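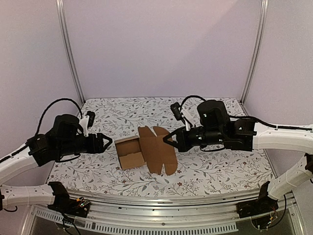 A partly folded cardboard box on a patterned sheet.

Frequently Asked Questions: Mail Forwarding and Parcel Holding

Pratbridge Residence Services provides mail forwarding and parcel holding for tenants of the Rulterlow and Susta buildings. The answers on this page apply to both buildings unless stated otherwise. Tenants of the Petkov Annex should refer to the notice in their welcome packet, as their mail is delivered directly by the carrier.

Who may use the parcel holding service?

Any person named on a current lease may use the service. Subtenants are eligible once the subletting form has been approved. Guests may not receive parcels in their own name, and items addressed to a person not on the lease will be returned to the sender.

How should my parcels be addressed?

The label must show your full name as it appears on the lease, the building name, and your unit number. Parcels with no unit number are held at the Pratbridge office until the recipient can be identified. Nicknames and business names cause frequent delays. If you receive mail under a business name, please register it at the office before the first delivery.

How long will a parcel be held?

Parcels are held for 30 days from the date of the arrival notice. A reminder is sent four days before the end of this period. Unclaimed parcels are then returned to the sender, and any return charge is the responsibility of the tenant.

Is there a size or weight limit?

The holding room accepts parcels up to 80 pounds. The longest side may not be more than 120 inches. Larger deliveries, including furniture and appliances, must be scheduled with the office so that the loading door can be opened. The driver will be turned away if no booking has been made.

May I leave a box for carrier pickup?

Yes. Outgoing boxes must be fully closed, taped along every open seam, and labeled before they are brought to the counter. Staff are not able to pack, seal, or weigh items. A prepaid label is required, and postage cannot be purchased at the office.
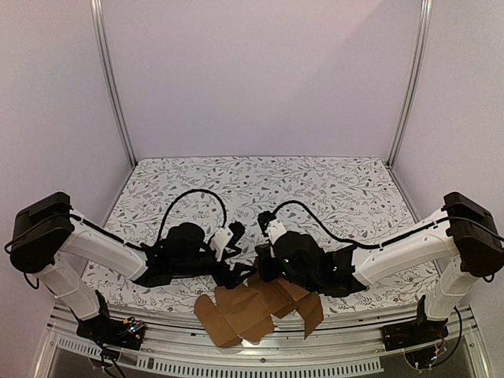 Forwarding Mail After You Move

When should I submit a forwarding request?

Please submit the request at least two weeks before your lease ends. You should also file a change of address with the postal service. The Pratbridge request covers only items that reach our office after you have left, and it does not replace the postal filing.

What is forwarded, and what is not?

Letters and flat envelopes are forwarded to one address within the United States. Magazines, catalogs, and advertising mail are recycled. Parcels are refused at the counter once your lease has ended, so it is advisable to update your address with online stores and pharmacies well in advance.

Are moving supplies available?

The Rulterlow lobby has a shelf for used boxes and packing paper left by other tenants. Items may be taken at no charge. Boxes placed on the shelf should be clean and free of old labels, and they should be folded flat where possible.

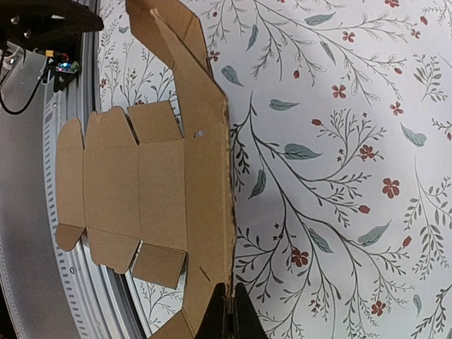 Foam pellets are not accepted on the shelf and must go into household trash. The shelf is cleared at the end of each month, except in September, when it is left in place for incoming tenants.

Can another person collect my mail?

Another person may collect on your behalf with a signed authorization. The form asks for the name of the person collecting and the period covered. Photo identification is required at each visit. Authorizations sent by text message cannot be accepted.

What if an item is missing or damaged?

Please report damage before taking the parcel from the counter. For missing items, bring the tracking number to the office and staff will check the arrival log. If the log shows no arrival, the claim must be made with the carrier or the seller.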